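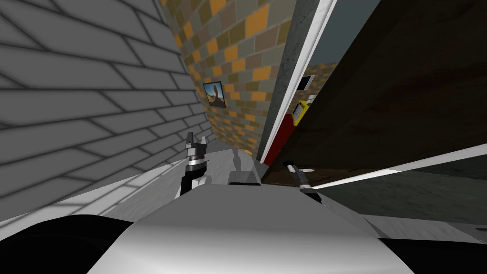
Skeridley to open waterfront visitor route and shared parking pass

July 2024

Skeridley Harbour Partnership has announced the opening of a signed walking route linking the town's railway station, fish quay and old ropeworks, together with a single parking pass accepted at all council and harbour car parks. Both will be available to visitors from the first week of the school summer holidays.

The route, named the Altton Walk after the lane where it begins, is 2 miles long and follows public footpaths for its whole length. It has 30 wayside markers giving directions, walking times and short notes on the history of the harbour. A printed map will be sold at the station kiosk and at the Visitor Information Centre on Quay Street, and may also be downloaded free of charge from the Partnership's website.

The parking pass replaces the separate tickets previously issued by the council and the harbour office. Visitors who buy a day pass at one car park may move their vehicle to another on the same day without further payment. Passes can be bought by card at the machines, by telephone, or in person at the Visitor Information Centre. Coins will continue to be accepted at the Fish Quay and Station Road car parks. Blue Badge holders may park without charge in marked bays, as at present.

Trevor Mottram, Chair of the Skeridley Harbour Partnership, said: "Visitors have told us for several years that they enjoy the waterfront but find it hard to work out how the different parts of the town join up. A family arriving by train will now be able to walk from the platform to the lifeboat slip without once having to ask the way. Those coming by car will pay once and can then get on with their day."

Work on the route began in October and was carried out in stages so that the quay could remain open to fishing vessels. The steps at Ropery Bank have been rebuilt with a handrail on both sides, and a step-free alternative has been signed by way of Chapel Street. New benches have been placed at the viewpoint above the outer harbour. The public toilets beside the bus turning circle have been refurbished and will be open daily until 9 in the evening during the summer months.

Cafés and restaurants along the route have been invited to take part in an early opening scheme intended for visitors staying overnight. Those which have joined so far include Meso, on the corner of Quay Street, and Kırmızıgül, the Turkish breakfast house in the former customs office. Participating businesses will display a green card in the window and will serve breakfast every day of the holiday period.

Nisreen Smadi, proprietor of Kırmızıgül, said: "Guests at the small hotels often set out early and have had very little choice before mid-morning. We are pleased to be opening sooner, and our outside tables will be in use whenever the weather allows."

Guided walks will be led by Kaede Yokoyama, the Partnership's Heritage Officer, throughout the summer. Each walk starts from the station forecourt and ends at the ropeworks, where tea will be served. Places are limited and should be booked in advance through the Visitor Information Centre. Dogs on leads are welcome on the walks but cannot be admitted to the ropeworks building.

The Partnership has printed 800 copies of the map in large type, and these will be supplied without charge on request.

Parking charges, opening hours and a list of participating businesses are available from the Visitor Information Centre and on the Partnership's website.

Notes to editors

Skeridley Harbour Partnership brings together the town council, the harbour office and local traders to promote and maintain the waterfront.

Interviews with Trevor Mottram and Kaede Yokoyama can be arranged on request. Enquiries from the press should be addressed to Rami Sleiman, Communications Manager. Enquiries from coach operators and group organisers should be addressed to Tala Daher, Visitor Services.

Ends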